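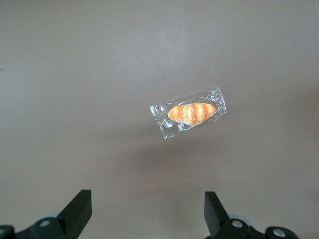 Pretend bakery restock, opinions wanted
mitali_debnath: I've been slowly rebuilding my daughter's play bakery (she opens every Sunday, very strict hours!) and the bread is what I fuss over most. I like each little loaf in its own clear wrapper, like this small roll, even with the film so much bigger than the bread and all crumpled at the ends.

OmeoMom: Oh, it's sweet, but I'd take the wrapper off. Ours crinkled all through nap time, and my youngest puts plastic straight in his mouth.

Jahangir A: I'll disagree a little, with love. The crinkle is half the fun of playing store, and my two would spend a whole afternoon "selling" one baguette back and forth. I'd use paper bags for kids under three, though.

mitali_debnath: She's five, so I think we're safe, but paper bags she could stamp herself sound lovely. Does waxed paper take ink, Jahangir?

Jahangir A: Not well, it smears. Plain brown is better.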